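Otelley Robotics Forum > Student Projects > Manipulation

Thread: T-shirt folding for the Maltport class project, demo advice wanted

rultine_reed
Posted Friday, November 10, 2023

I'm in the intro robotics class at Maltport and our team picked laundry. The task is folding a short-sleeved T-shirt with two hand-held grippers, recording the demonstrations, and training a policy on them. Our instructor, Védís Eskildsen, wants 400 demos from each team before she lets us train anything. We have 2 people doing demos and 8 shirts.

Where we're stuck is the start of the fold. One gripper takes a sleeve, the other takes the hem, and they both go toward the middle. If the two pinches don't close at close to the same moment, the shirt slides and you end up with a diagonal crease. Do we keep those takes or throw them out? 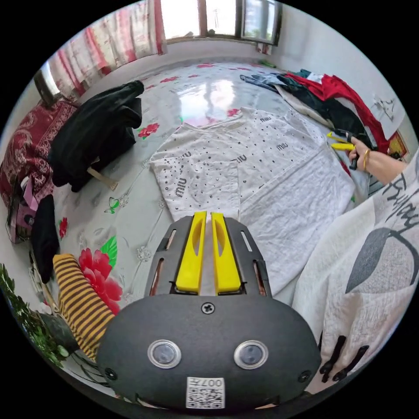 The other issue is the surface. Half the class is working on lab tables with a plain mat. We've been working on a bed, on a printed sheet, and one of the TAs says the print will confuse the model. I'd like to hear from people who have trained on both before we redo anything.

Also, the shirt has rhinestones on it. The yellow fingers don't always close flat if there's a stone in the pinch.

hembot
Keep the bad takes if you recover in the same take. A diagonal crease that you then open up and fix is useful. A diagonal crease where you stop recording and swear is not. Our first set had no recoveries in it, and the policy had no idea what to do once anything went off.

Printed sheet is fine. I'd leave it.

gantry_crane
I disagree about the sheet. We did towels on a patterned blanket last April and the policy kept reaching for the pattern. It would go for a stripe on the blanket as if it were the edge of the towel. We moved to a plain gray cover and that stopped. For a class project with a deadline I would take the easy background and get a result you can show.

hembot
How many blankets did you use? If it was one, then the model saw one blanket and learned that blanket.

gantry_crane
One. Fair enough, but a class team doesn't have time to collect on ten of them.

rultine_reed
We can change the bedding between sessions, that part is easy. Shirts are harder. Most of ours are white and a couple have prints on them.

Here's one with the shirt laid flat on the bed. What I can't decide is whether to smooth out the right side by hand before each take or leave it bunched.
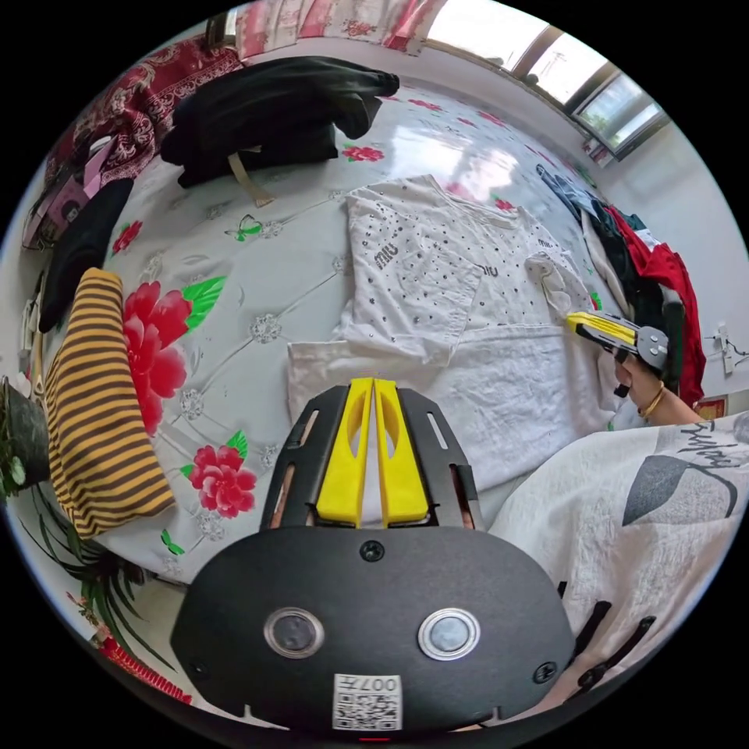
White "miu" T-shirt spread on the bed, fabric bunched along its right side, second gripper coming in from the right.

slow_servo
Leave it bunched on some and smooth it on others. If every demo starts from a perfect shirt, you'll have to lay out a perfect shirt at the class demo too, and Eskildsen will ask why the robot needs a person to set it up. She asked my team that two years ago. We had no answer and lost points.

One thing I'd change is the white cloth under the white shirt. I had to look twice to find the bottom hem. If I have trouble, the model will too.

rultine_reed
Good point on the cloth. I'll pull it out for the next batch and tag the ones that have it.

gantry_crane
Tag them, but don't delete them. On the rhinestones, pinch the sleeve at the seam. There usually aren't stones right at the seam and the fabric is doubled there, so it holds better. On the hem, go in low with the fingertips nearly touching the bed and then close.

hembot
Agree with gantry on that one. Practice the close on something thin first. If you can pick up a single tissue without dragging it, a T-shirt hem will feel easy.

slow_servo
Also check your clocks. The Thoroddsen team in our section had both grippers recording with a drift between them and didn't find out until clip 1026. The left hand was closing before it arrived. They had to realign everything by hand and it took a weekend.

rultine_reed
We clap the fingers together at the start of each session, but not each take. I'll do it every take from now on.

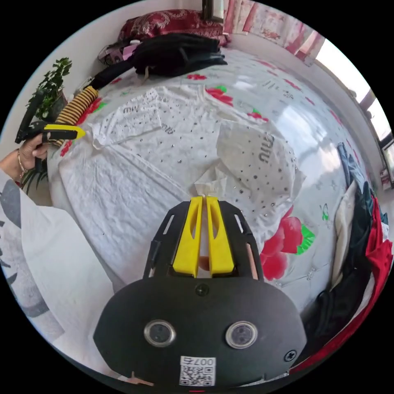

laundry_lurker
How long should one folding demo be?

hembot
Long enough to finish the fold at a steady speed, with no waiting at either end. Ours got better when we trimmed the dead time before the first move. Don't rush to make them shorter, since fast hands blur the wrist view and you lose the moment where the fingers close.

gantry_crane
I'd add a short pause after the last fold so the policy learns to stop. Ours kept patting the towel.

hembot
A second or so is enough. More than that and it starts pausing in the middle.

rultine_reed
Thanks everyone. Plan is to keep the recoveries, change the bedding each session, take out the cloth, sync every take, and pinch at the seams. I still haven't decided about the plain cover. I may do one session on gray so we can compare, and I'll post the results when Eskildsen has signed off on the data.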